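Teaching a Robot to Handle Bedding with Two Hand-Held Grippers

Part 2 of the Lalurero notes. Part 1 explains how to charge and pair the tools.

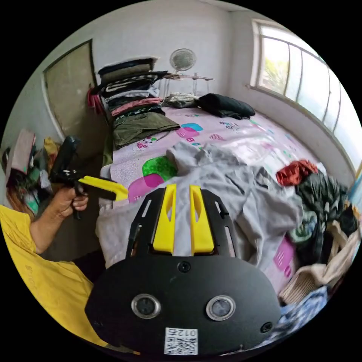
How many demonstrations do I need before the first training?

Start with 300 good ones of the same task. With fewer, the arm usually learns to reach for the cloth but does not learn when to close.

We use this method in the Tendale project for blankets and clothes on a bed. A soft thing never lies the same way two times, so the person who shows the task must work slowly and in a similar style each time.

Before you start

Open the curtains or switch on the lights, and keep the light the same for the whole session. Morning is good for us, after 9 it is bright enough. Clean the lenses with a dry cloth. Check that the code sticker on each gripper is flat, then write its number in the session sheet.

Clothes can stay on the bed. A robot in a home will meet them also, and we want them in the data.

Recording one demonstration

1. Start the Brustus recorder and wait for the second beep.

2. Hold both grippers by the handle and point the fingers at the blanket. Stay still for 2 seconds.

3. Move one gripper to the nearest fold and close it on the edge of the cloth. Take only the blanket - if you also catch the sheet, open and try again.

4. Bring the other gripper to the next corner. Do not cross your arms, because the real arms cannot do it.

5. Lift, pull and lay down. Open both grippers fully before you move back.

6. Stop the recorder. Mix up the blanket again with your hands and begin the next one.

Mistakes

A small mistake that you correct is useful, please keep it. Delete the recording if you dropped a tool, if somebody walked in front of you, or if a lens was covered by cloth for a long moment.

In October we lost 49 recordings from the Sala set because the lenses had fingerprints. Now we play back the first recording of every session before we make more.

When you reach 300, train once and test. For heavier blankets we went up to 600. How to upload the files is in Part 3.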